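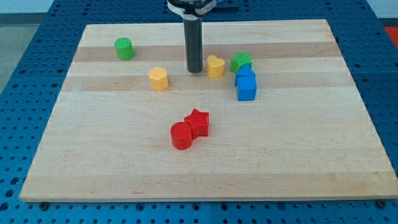 Nandlow Early Years Resource Team - Shape Block Collection

README, last updated 18 September 2023

Hello, and thanks for picking up the shape block folder. I'm Hawi Tsegaye and I look after the notes for this one. If something's wrong in here it's most likely me, so do tell me.

What you've got is a set of notes and photos to do with small plastic shape blocks - the chunky sort that go with posting boxes, in green, yellow, blue and red. Hearts, stars, cylinders, pentagons, triangles, cubes and so on. We started writing them up so that playgroups borrowing our kit would all call the pieces by the same names. Before that we had "the house one", "the roof", "the fat coin" and at least two things called "the diamond", and ordering a replacement was a nightmare!

What's in the folder

There are 52 short notes, one file each, plain text, plus a photo folder and a file called names.csv. The csv has 5 columns: piece, colour, shape family, nickname, remarks. The remarks column is a bit of a dumping ground, sorry. Revathi Menon keeps threatening to tidy it and I keep saying yes please.

The notes are grouped into six layouts. A layout is just a way of putting pieces out on a board for a child to look at and choose from. "Scattered" means the pieces are spread over the wood with gaps between them, and "huddled" means some of them are touching. Plenty of arrangements are a mix of the two, like the one at the top of the page, where the green cylinder has a good bit of board to itself and the green star has a blue triangle right up against it. We file those under scattered and say so in the remarks.

How we name things

Colour first, then shape: green cylinder, yellow heart, blue triangle. Strictly speaking they're prisms, most of them, and Nuria Zeleke (who used to teach maths and will not let it go) has put the proper words in the shape family column. So "yellow pentagon" in the notes is "pentagonal prism" in the csv. Both are fine when you write to us.

A cylinder is a cylinder whichever way up it is. If it's lying on its side, put that in the remarks.

If two blocks are touching and you can't tell whether one is leaning or properly stacked, write "touching" and leave it there. We had a long back-and-forth over this in the Gerton batch and I'd rather not have it again.

About the board

I get asked this more than anything else. A wooden chopping board is lovely for this sort of thing: the colours show up well on pale wood, and little ones seem to understand that the board is where the pieces live. The stripy maple kind is my favourite. Wipe it with a damp cloth, dry it straight away, and please don't put it in the dishwasher (Endale playgroup, you know who you are).

Things I know are wrong

The Fluvine notes use "oblong" where everyone else uses "rectangle". A few files have American spelling because of somebody's autocorrect. Note 52 is unfinished and stops halfway through a sentence about hexagons.

Using it

Copy it, print it, stick it on the cupboard door. If you change the names for your own group, please rename the csv as well so the versions don't get muddled. Corrections go to me or to Tươi Hoàng, who is quicker at answering. Asnakech Workneh has the spare pieces - ask her before you buy any, there's a whole tin of odd stars. The next round of notes goes in during November.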